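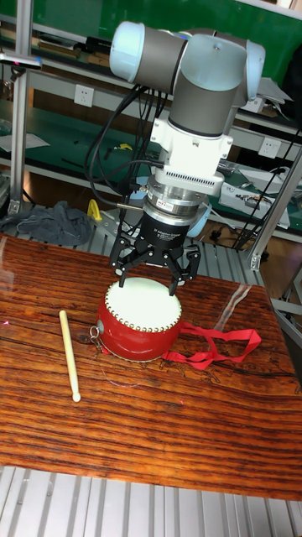

Three fingers around the head of the red drum. The drumstick is on the left.

Grippers and money: planning page for the second cell

I put this page together for the people who must decide on equipment before the order list closes in May. There are only two pictures, but I have written under them what I learned from the quotations, so that the next person does not have to ask the same firms again. The page was last changed on 23/10/2024.

Our question is simple to say. We have one arm with one three-fingered hand, and we want a second cell at Brastcombe. Should the second cell have the same hand, or a cheaper one with two parallel fingers? The arm itself is not under discussion. We know it and we have the training for it.

Many people look first at the price of the hand, and I did the same. The hand is one line only. After it come the flange adapter, the cable set, the controller license and the spare fingertips. Delus sells all of these separately. Hamada puts the adapter and the cables together in one package, and this package is 899 dollars. The spare fingertip set from Delus is 510 dollars, and I have put two sets in the budget for the first year. If we do not use the second set, it can move to the next year without any problem.

For round objects, like the small drum, I would like to keep three fingers. A parallel hand can also take a round object, but then we must buy or make special jaws for each diameter, and the hours for this work do not appear in any quotation. Please put these hours in your own table. In my table they are under "Workshop, internal".

Please look also at the table and the floor. A second cell needs its own base, its own posts and a place to bring the cables down. I asked Tritdale for a price for the aluminum profiles cut to length. They answered quickly, but delivery is not included, so do not compare their number directly with the others.

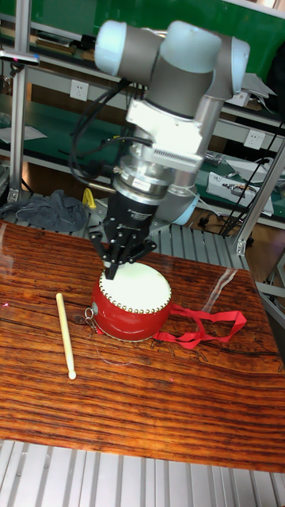
The fingers on the drumhead, a little to the left of the center. The red ribbon lies to the right.

Nermin Yurt wrote to me after reading the first version: "You have a line for fingertips but no line for calibration. If the second cell gets a force sensor, it has to go back to the supplier from time to time, and in those weeks the cell is standing still. I would either budget a spare sensor for both cells or accept the waiting time and write it down. Please do not leave it open."

She is right, and I have added the line. For now I wrote the waiting time and no spare sensor. With a spare we would have to remove something else, and I do not want to remove the safety inspection.

Still missing from my table:
The price of the longer cable set from Hamada
Delivery from Tritdale to Brastcombe
The license for the second controller, if it can be shared or not

Cadi Prothero has the table with all quotations and can give you the newest copy. If you change a price, please write your initials in the last column and keep the old price next to it.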